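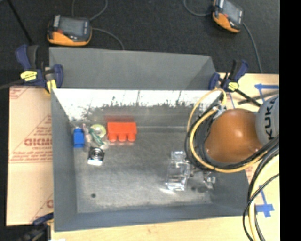 How often should a mixed-parts bin be emptied and cleaned?

Every three months if it is used daily, and at each changeover if it takes small metal parts or anything with adhesive on it. A bin used only for overflow can wait until April and be done with the rest of the shop.

The notes that follow cover open-topped bins with a metal bottom, kept on a bench or table. Plastic totes clean up differently and scratch at lower pressure.

Emptying

Lift the contents out by hand. Tipping the bin drags hard items across the bottom and leaves grooves that hold grit. Sort straight into trays as you go: building blocks, tape, clear plastic, everything else. Toy blocks are tough enough to go in a bucket. Clear plastic pieces scratch easily and should be laid on a cloth.

Check clear items by touch as well as by eye. Against bright metal a transparent part shows mainly as a few highlights, and a thin one can be missed altogether. Turning off the overhead light and using a lamp from one side helps. So does a sheet of dark paper slid underneath.

Tape rolls

Tape should not be stored on bare metal. The side of the roll picks up dust and fine filings, and the edge of the adhesive transfers to the bottom of the bin. Stand rolls on a peg, or put each one in a small bag. If a roll has already stuck, warm the spot with a hair dryer on low and pull slowly. Remove the residue with mineral oil, wait ten minutes, then wash with dish soap.

Scuffs and dark spots

General scuffing on a metal bottom is wear and needs no treatment. Dark spots are worth a look. Press a white cloth dampened with rubbing alcohol against the spot for 40 seconds. If color comes off, it is ink, grease or adhesive, and more of the same will clear it. If the cloth stays clean and the spot feels rough, treat it as corrosion: rub along the grain with a gray nylon pad, rinse, dry, and apply a thin coat of paste wax.

Do not use steel wool. Fragments stay behind in the scratches and rust within a few days — usually along the edges, where the cloth does not reach.

Glare

Polished inner walls throw light back at whoever is sorting. Move the lamp before changing anything else. A lamp set 55 degrees above the bench and slightly behind the shoulder gives the least trouble with a deep bin. If the glare remains, line the rear wall with matte gray card, cut a little short so it lifts out for cleaning. Xolani Joubert uses felt for this, but felt collects lint and has to be vacuumed.

The table

A pale wood top marks quickly under a metal-bottomed bin. Put down cork or thin rubber sheet, trimmed just inside the footprint. Lift the bin to move it. Existing gray rub marks generally come off with a white eraser — test on the underside first if the top has an oil finish.

Refilling

Heavy items go in first, toward the back. Keep the front third clear for reaching in. Anything with rings or coils should be bagged, as it catches on its neighbors. Write the cleaning date on masking tape on the outside of the bin.

Last revised July 2021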